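How Do You Teach a Robot to Help in the Kitchen?

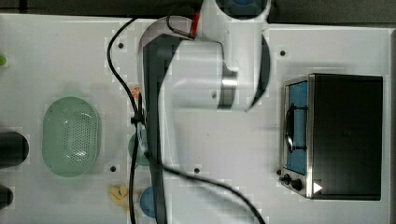
By Chanida Sukprasert
Robot teacher and writer for the Simard young readers' pages

Have you ever tried to teach somebody how to tie their shoelaces? It's much harder than tying your own! You know how to do it so well that your fingers just get on with the job, and then a little brother or a cousin asks you to explain, and suddenly you can't find the words. "You make a loop," you say, "and then you sort of go around, and then you pull it through." And they look at you as though you've started speaking backwards.

So what do you do? If you're like most people, you give up on the words. You kneel down beside them and say, "Watch me." Or you put your hands over their hands and do it together, slowly.

That is very nearly my job, except that my student is a robot arm.

The white arm in the photo works at a table with a little toaster oven on it, a pale green basket with holes in it, and a couple of plates. We call our kitchen lessons Trava, and they are all to do with small, everyday jobs, like picking up a piece of food and putting it on a plate, or opening an oven door. You probably did one of those jobs this morning without thinking about it at all.

Why not just tell it what to do?

For a long time, the usual way to get a robot arm to move was to write it a list of instructions. Move this far to the left. Go down. Close. Go up. In a factory this can work beautifully, as long as each part arrives in the same place, facing the same way, all day long.

A kitchen isn't like that. (Mine certainly isn't!) Somebody leaves the plate a little nearer the edge, or the bread is upside down, or the oven door is already open when you expected it to be shut. A robot that only follows a list would reach for the spot where the plate used to be and close its fingers on nothing. You could write a longer list, and then a longer one still, but you would never get to the end of all the ways a kitchen can be untidy.

So we show the robot instead, and we have two ways of doing it.

The first way: holding hands

A robot arm has joints, just as your arm has a shoulder, an elbow and a wrist. Inside each joint is a motor, and also a sensor that measures how far the joint has turned. When we want to teach by hand, we put the arm into a special mode where the motors carry its weight but don't push back. The arm goes light and easy, a bit like a friend who has gone floppy but isn't falling over. Then I take hold of it and guide it through the job.

While I'm doing that, the sensors are taking note of every bend. When I've finished, the robot has a record of the whole trip - where the elbow was, how far the wrist had turned, and when each of those things happened.

I'm very fond of this way of teaching. You can feel where the arm likes to go and where it doesn't. It does get tiring, though, and my own arms are often in the way.

The second way: driving from a distance

The other way is by remote control. Grown-ups in my line of work call it teleoperation, which is a big word made from "tele", meaning far away, and "operation", meaning working something. You may know the same "tele" from telephone and television.

Our controller is called Urnance, and you hold it in one hand. When I move my hand forward, the robot's arm moves forward. When I tip my wrist, the robot tips its wrist. When I squeeze, the gripper closes, and the gripper is what we call the part that does the job of fingers.

It feels very odd the first time. You can't feel what the robot is touching, so you have to use your eyes a great deal. I once spent a whole afternoon in June trying to pick up one slice of toy bread, and I pushed it clean off the table more often than I lifted it. My first lesson that went properly was number 17, and I was so pleased that I went and bought myself a bun.

Practice, and then more practice

Now, you might think that one good lesson would be enough. I thought so too, when I was new! But if I show the robot a job only once, it learns only that one trip. Shift the plate across and it's lost again.

So we show it many times, and we change things on purpose. The plate goes here, then there. The food gets turned around. For one of our plate jobs we recorded 296 lessons, each lasting 12 seconds or less. All of those go into a computer program, ours is named Hitivum, and it hunts for what the lessons have in common. Little by little it works out that the gripper should go to wherever the food is, and that the food should end up on the plate, wherever the plate might be.

Then comes the part I like best. I put the controller down, step back and let the robot have a go by itself. Sometimes it gets there on the first try. Sometimes it stops above the plate for ages, as if it has forgotten what it came for, and then we know which lessons we need to add.

Is it copying, or is it learning?

Children ask me this when I visit schools, and I think it's a very good question. It begins as copying, and so does a lot of what we do ourselves. But when the robot manages a job with the plate in a spot it was never shown, it has done a little more than copy. It still doesn't know what lunch is, or why anybody would want any!

Try it yourself

You'll need a friend, a scarf for a blindfold, a plastic plate and 8 soft things that can't break, such as rolled-up socks. Clear some space on the floor first.

Your friend is the robot. They sit on the floor with the blindfold on, and their job is to get all the socks onto the plate.

First, try it with words only. Stay where you are and say things like "left a bit" and "down" and "close your hand".

Next, put everything back where it was and try it the other way. Ask your friend if it's all right to hold their wrist, and then guide their hand gently to each sock and over to the plate.

Which was quicker? Which one made you laugh more? Swap places so that you both get a turn at being the robot, and then move the plate while the robot isn't looking and see what happens.

Words to know

Gripper: the part at the end of a robot arm that holds things.
Joint: a place where an arm bends or turns.
Sensor: a part that measures something, such as how far a joint has turned.
Teleoperation: working a machine from a distance.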